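How to Sort a Craft Desk in One Afternoon

A desk used for crafts fills up faster than any other surface in the house. Paper, glue, packets of beads and half-used rolls of tape all arrive there, and schoolbooks end up on top. The method below is the one I use on my daughter's desk and on my own. It takes an afternoon the first time and a few minutes a week after that.

You don't need to buy anything. Shoe boxes, gift boxes and the boxes that cosmetics come in will all work.

What you need

One shallow box with a lid, big enough to hold a paperback lying flat
A small organizer with compartments, or a few jam jars
A trash bag
A damp cloth and a dry one
A pen and a roll of masking tape for labels

Step 1: Clear one half of the desk

Pick the side you sit closest to and move everything on it to the floor or the bed. Wipe that half with the damp cloth, then the dry one. Glue spots come off with warm water if you leave the cloth on them for 5 minutes. Don't scrape a painted desk with a knife. Marker stains may need a little rubbing alcohol, tested first on the underside.

Leave the other half alone for now.

Step 2: Stack the books at the back

Large dictionaries and other heavy books go flat against the back of the desk, biggest at the bottom. They make a shelf for lighter things. Keep the spines facing you so you can read them without lifting the pile. If a dictionary gets used every day, put it on top, or stand it up at the side.

Thin workbooks and picture books slide around if they are piled on their own. Put them on top of something flat.

Step 3: Set up the organizer

Put the organizer where you can reach into it while sitting down. On a deep desk the top of the book stack is a good place, as long as the stack doesn't wobble. Tall things go in the back compartments and short things in the front.

Oľga Zeman, who taught me most of this, keeps one compartment empty for whatever turns up during the week. I was doubtful, but I do it now too.

Step 4: Sort the small supplies

Go through the loose packets and bags one at a time. Sealed packets stay sealed. Opened ones get folded over and taped shut, with the date they were opened if it's clay or anything else that dries out. Throw away empty wrappers and scraps too small to use.

Sort by what you make, since that is how you will look for things later. Ours go like this:

Paper and stickers
Clay and molds
Tape, ribbon and string
Erasers, stamps and blocks

Step 5: Fill the open box

Take the lid off the box and put it to one side. If the box is cardboard, you can fold the front wall down so that small hands can get in without tipping it over. Blocks and other solid pieces go in first. Then fit the flat packets and rolls of tape around them. Leave the packets you plan to use next on the desk in front of the box.

The one on our desk is a pink cardboard box with a white inside and a printed lid. It holds two blocks, a roll and several packets, with the dictionary and the organizer behind it.

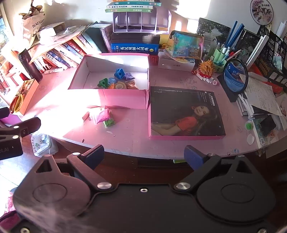 Step 6: Decide about the lid

If the front wall is folded down, the lid won't sit properly. Keep it next to the box as a tray for work in progress, or store it under the box. Turn it upside down if you want a rim to stop beads from rolling away.

Step 7: Do the other half

Move the finished side's things as little as possible and repeat step 1 on the rest of the desk. Most of what you find there will belong to a group you have already made.

Keeping it tidy

We do a short sort on Thursday after supper. Loose packets go back in the box, scraps go in the trash, and books go back on the stack. When the box won't hold any more, start a second one and label both.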